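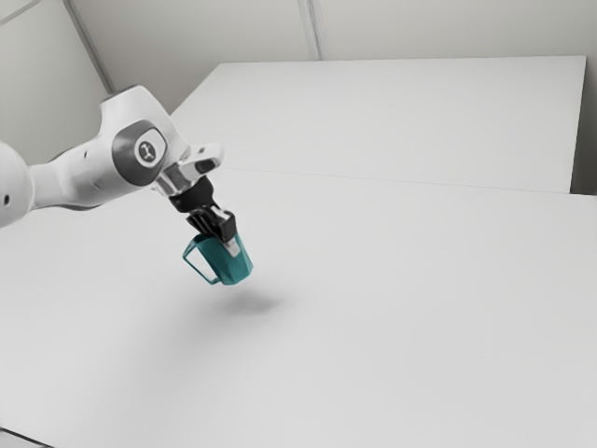 Padmavathi Gounder has been baking for the Trirasbridge market for 7 years, and she still gets nervous before the August one. "I sold 152 rolls last summer and cried in the car," she told me, laughing. We talked mostly about cardamom, which she grinds by hand - loudly, while I was asking questions! She takes hers in tea, and a teal mug is just the color I'd pick for it. Her neighbor Saimi Kokkonen taught her the dough. "Saimi lets it rest 2 hours. I never could wait that long," Padmavathi said. So does she cheat? "Of course I cheat, I get up at 4 and I want breakfast." I left with a bag of rolls (still warm) and ate one before I reached the bus stop.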